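3.2 Storage of eating utensils

Households in the Gallardo district were asked where they kept the utensils used at daily meals. Of the 1294 households that answered, 800 kept at least part of the set standing upright in an open container, and the rest used a drawer or a closed box. Upright storage was more common in homes with small kitchens. Many containers had first been bought for another use, and vases were often named (Figure 2). Mixed sets were common, with chopsticks and forks kept close together.
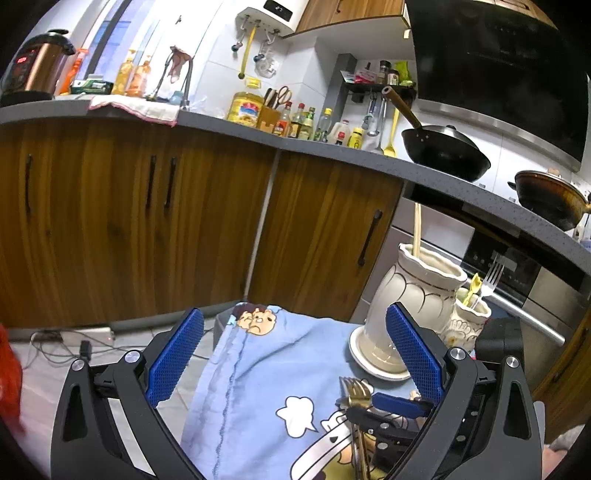 Figure 2. Ceramic vases holding chopsticks and a fork.

Answers from Vodano followed the same pattern and are treated in the next section.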